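Flomdale cling film dispenser: a long review of a small thing

I have been at war with cling film for most of my adult life. I know there are people who switched to beeswax wraps years ago and never looked back, and I did try those (I still have two, somewhere behind the baking trays, smelling faintly of onion), but I batch cook for a household that eats at all sorts of odd hours and I keep drifting back to the film. So when the drawer finally got too silly for words last May I gave in and bought a proper dispenser, the Flomdale refillable one with the sliding cutter, and I have been using it almost every day since.

I paid for it myself, in the kitchen shop at Praltthorpe, where they had it on the same shelf as the Prado and the Skumar. I handled all of them before choosing. The Prado was handsome but the lid felt flimsy in my hand, and the Skumar wanted to be screwed to the wall, and I live in a rented house with walls I don't trust to hold up a calendar. The Flomdale just sits on the worktop on four rubbery feet. Sold.

Loading it is easy enough once you have done it a couple of times. You lift the lid, pop the end caps into the cardboard tube, drop the whole thing into the cradle and pull the loose end over the front bar. My first go took a good deal of muttering, as I had put the roll in the wrong way up and the film kept coming off the back. There is a little diagram moulded inside the lid which shows the right way, and I would have spotted it sooner if it weren't white on white.

What you put inside it matters more than I expected. The leaflet says any roll up to a certain width, but the thin supermarket stuff clings to itself the moment you let go, and then you are back to picking at the edge with a fingernail. The bigger catering-style rolls behave much better and I have gone over to those entirely. They do run out eventually, of course, so I keep spares.
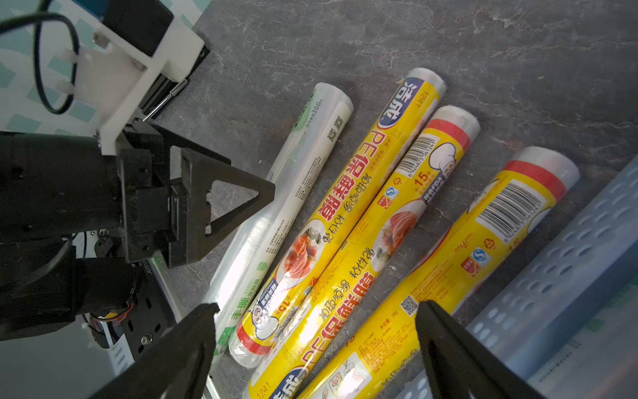
Cling film rolls on the worktop.

Now, the cutter. It is a small blade in a plastic slider which runs along a track, left to right or right to left, and I think it is a lovely bit of design. You pull out what you need, lay it over the bowl, press down and zip across. The cut is clean and the film stays flat, and I can do it one-handed with a spoon in the other, something I never once managed with the serrated strip on a cardboard box! My mother-in-law, who is left-handed, got on with it straight away.

It isn't perfect. The slider gets stiff if flour or sugar finds its way into the track, and in my kitchen it does. Warm water and an old toothbrush sort it out, but you have to take the roll out first and dry everything thoroughly, so I tend to put the job off until it squeaks at me. The lid is also a fingerprint magnet. And the feet, which grip beautifully on a dry surface, will skate about if there is so much as a dribble of water underneath.

I should mention the size as well. It is longer than it looks in the shop and it won't go in my drawers, even at an angle, so it lives beside the bread bin. If your worktop is already full of kettle and toaster, do measure up before you go. The Prado is a bit shorter, from memory, though it won't take the wide rolls.

A spare cutter comes in the box, taped under the cradle where I very nearly missed it. I haven't needed it yet. Foil works in it too, as long as you go slowly and don't try to cut a piece the size of a tablecloth for the turkey. Baking paper was hopeless and tore every time, so mine has gone back in the cupboard in its own box.

I would give it 4 out of 5. The missing point is for the floury track and those skating feet, and I'd buy the same one again tomorrow if this one fell off the worktop.

Posted January 17, 2026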